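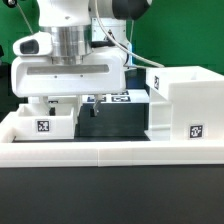 Why are some things black and some things white?

Reading time: 4 minutes

Written by Sawsan Mahasneh

If you drop a black sock on a white bed sheet, you can spot it from the other side of the room. Both are cloth. Both are lit by the same lamp. The difference is in what each one does with the light that lands on it.

Light has to come from somewhere

Most things around you do not make any light of their own. The Sun does, and so do lamps, candles and television screens. A chair, a shoe or a spoon does not. You can see a spoon when light from the Sun or a lamp hits it, bounces off and goes into your eye. The bouncing is called reflection.

If you are in a room with no light at all, you cannot see the spoon, however long you wait. Most bedrooms at night are not like that. A little light creeps in under the door or round the curtains, and after a few minutes your eyes get better at using it.

What is in white light?

Daylight looks white or clear, but it is a mixture of colours. You can see them spread out in a rainbow, where drops of water split the sunlight up. Red is on the outside of the bow and violet is on the inside.

When this mixture lands on an object, two things can happen to each colour in it. It can be reflected, or it can be soaked up. The science word for soaked up is absorbed.

A ripe tomato absorbs most of the blue and green light and reflects most of the red. The red light reaches your eye, so the tomato looks red. A leaf reflects more green than anything else.

White things reflect nearly everything

A white object reflects a lot of every colour. The colours arrive at your eye still mixed together, and you see white. Fresh snow is very good at this. It can bounce back more than 800 out of every 1,000 bits of light that fall on it, and for this reason skiers wear dark goggles even on cold days.

Black things absorb nearly everything

A black object absorbs most of every colour and sends very little back. Black is what you see when hardly any light is coming from a place.

No ordinary black object absorbs all the light. You can still see folds in a black coat and scratches on a black table, and that is because some light is getting back to you from them. If a coat really reflected nothing, it would look like a flat hole in the shape of a coat.

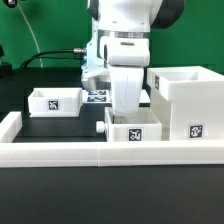

A small white box on a black tabletop. Light and dark surfaces are easy to tell apart.

Where does the light go?

Light carries energy. When something absorbs light, the energy does not disappear. Most of it turns into heat.

You may have noticed this in a playground in summer. Black rubber matting can be too hot to sit on when the white lines painted across it are only warm. In some sunny countries people paint their roofs and walls white, and the rooms inside stay cooler.

Why does a mirror look different from paper?

White paper and a mirror both reflect a lot of light, but you cannot brush your hair in front of a piece of paper.

The surface of a mirror is very smooth. Light that comes in at one angle all goes out at one matching angle, so the picture stays in order. Paper feels smooth to your fingers, but under a microscope it is a tangle of tiny fibres. Light bounces off them in every direction and the picture gets scrambled. Shiny metal is closer to the mirror. If the metal has been brushed, it has lots of fine scratches and the reflections look streaky or blurred.

Try it: the two cups test

You will need:
- 2 cups the same size
- a sheet of black paper and a sheet of white paper
- sticky tape
- 500 ml of cold water from the tap
- a thermometer that is safe to put in water
- a sunny windowsill

1. Wrap one cup in black paper and the other in white. Tape the paper in place.
2. Share the water equally between the cups.
3. Take the temperature of the water in each cup and write it down.
4. Cut a lid for each cup from the leftover paper, using the matching colour.
5. Leave the cups side by side in the sun for an hour.
6. Take both temperatures again.

Which one has gone up more? Amanuel Wolde's class at Aswood Primary tried this in October and had to leave their cups for the whole morning, as the sun is weaker then. If your two numbers are the same, wait for a brighter day and start again with cold water.

Words to know

Absorb: to soak up.
Reflect: to bounce back.
Energy: what is needed to heat, move or light something.

Contact us | © Vasik Children's Science Pages | Back to top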